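Sheehan Aluminum Profile Bench Frame: Review
Posted 11 August 2022

The Sheehan frame is a kit of slotted aluminum extrusion, brackets and T-nuts that bolts together into the base of a workbench. The top is sold separately. I bought the frame in October to replace a steel-legged desk that swayed whenever I used a file on it, and I have used it long enough to comment on more than the assembly.

Contents and assembly

The bars arrive cut to length and deburred. All of mine were square at the ends except one short crossbar, which needed a few strokes with a file before it would sit flush. Fasteners are bagged by size. The hex key in the box is soft and the corners rounded before I had finished the lower joints. Use your own.

Assembly took me 2 evenings. The instructions show the joints in the wrong order: if you close the lower rectangle first, as drawn, there is no way to slide in the nuts for the rear rail. Load the rear rail before fitting the end brackets. Drop-in nuts are available from Pitudance and fit the slot, but they cost more than the slide-in type and turn less reliably when you tighten them.

Tighten everything lightly, square the frame by measuring both diagonals, then tighten fully. I checked the bolts again a month later and found two that had loosened, both on the left rear leg. A drop of medium threadlocker fixed that.

Rigidity

Side to side, the frame is stiff. Front to back it moves slightly under a hard push, and the optional corner plates reduce this without removing it. I would include them in any order. The frame weighs little for its size, so on a smooth floor it can creep. On carpet it stays put, but the legs sink a little, and it should be leveled again after the first week.

The leg feet are the weakest part of the kit. They are plain caps with no adjustment. I replaced them with threaded feet from Jistgate, which needed the leg ends tapped.

Power and cables

The best argument for slotted profile is that accessories can go anywhere along it. A power strip can run along the low rear rail, where the plugs are out of the way of knees and the switch can still be reached. A strip with a lit switch is worth having down there, as it is dark under the bench and the light shows at once whether the outlets are live. 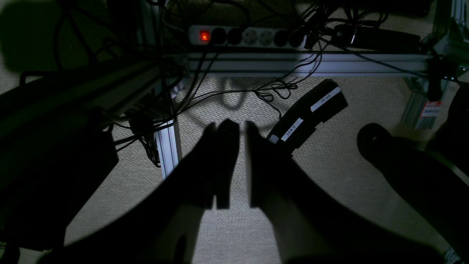 Adapter blocks are a separate problem. Anything wider than a normal plug covers the neighboring outlet, and the heavier ones pull at the socket when hung from a rail. Leave those on the floor on their own cords. Ikell sells a clip-in slot cover that holds thin cable neatly, but it will not close over a standard power cord. Hook-and-loop ties through the slot work better and cost almost nothing.

Verdict

A sound frame with poor feet and a poor manual. Buy the corner plates, budget for better feet, and read the drawings through before closing any joint. 9 out of 10 for the extrusion, rather less for what comes in the bag with it.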